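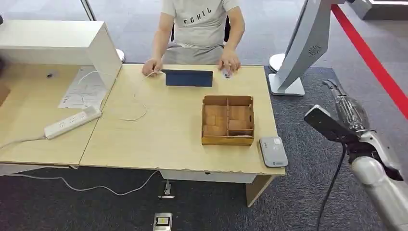 The seed library had its best fall yet, and I've been wanting to write this since the last jars came in from Bakisier! We lent out 1,666 packets over the season and signed up 138 borrowers, a good many of whom had never saved a seed in their lives (I include my own brother-in-law, who brought back pole beans still in the pod). Your grant paid for the envelopes, the postage and the drying racks, and the racks are the part I'd fight for. Storage is where we're still cheap. An open cardboard tray with dividers, like the one on the desk, does fine for beans and squash and corn, and we can get trays like that for next to nothing. Tomato and lettuce packets are another matter, they slump over and slide under each other, so for those I'd like proper card drawers next year.

What came back

Returns are always the nervous part. People mean well, and then it rains for two weeks and the lettuce rots before it sets seed. We ended October with seed from 59 varieties back on the shelf, and the beans did wonderfully. The Givholm gardeners sent so many Kolik beans (that's the flat brown one I went on about in the spring report) that we could stop rationing them. Squash was mixed. Two growers planted different kinds side by side and let the bees sort it out, so that seed went to the compost and we had a nice long talk about hand pollination.
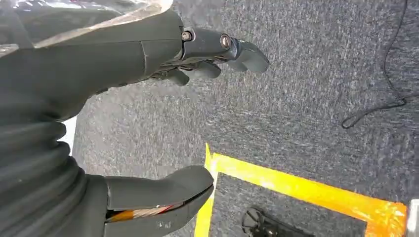

Cleaning days were the other big piece of work. I had pictured quiet afternoons with a sieve and a bowl, and what we got was chaff in everybody's hair and a line for the one good fan. Lesson learned: do it outside. Indoors you end up chasing seed over the floor, and on gray speckled carpet like this one you can forget about ever finding lettuce seed again. In Palma we worked on a concrete patio with old bedsheets spread out, and at the end you just pick up the corners and pour. I'd like to buy a couple more fans and a set of finer screens before next season, and I've put them in the revised budget under tools.

We ran germination tests on everything that was returned. Most of it came up well. The onions were poor, and I pulled them all, including a red one I was very fond of. Onion seed doesn't keep, so next year I'm asking growers to send it in as soon as it's dry.

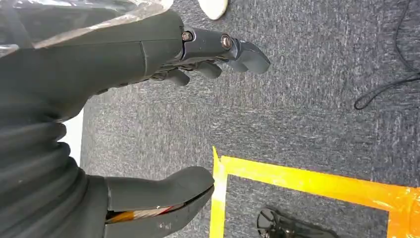 Money and what's left

We are under on printing and over on postage. Bean packets are heavier than I figured, and I used last year's rates when I did the sums, which was silly of me. I'd like to move what's left in printing across to postage if that's all right with you. Nothing else needs to shift.

The three school plots are the one promise we haven't kept. Bakisier dug theirs and got garlic in, and I was out there with muddy knees and very happy about it. The other two are waiting on fencing, and the fencing is waiting on a delivery date that keeps moving,

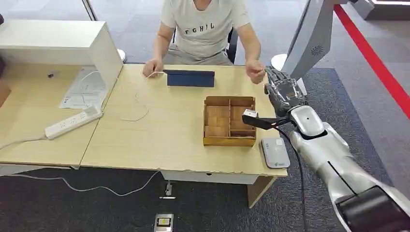

so I've told both schools to plan on spring and start with peas, which are quick and hard to get wrong. If the fence posts show up sooner we'll plant some fava beans and call it a bonus.

I'll send the full variety list with the spring report. If you want a few Kolik beans for your own garden, say so when you write back about the postage money and I'll put a packet in the mail.

16 November 2023
By Octavio Bravo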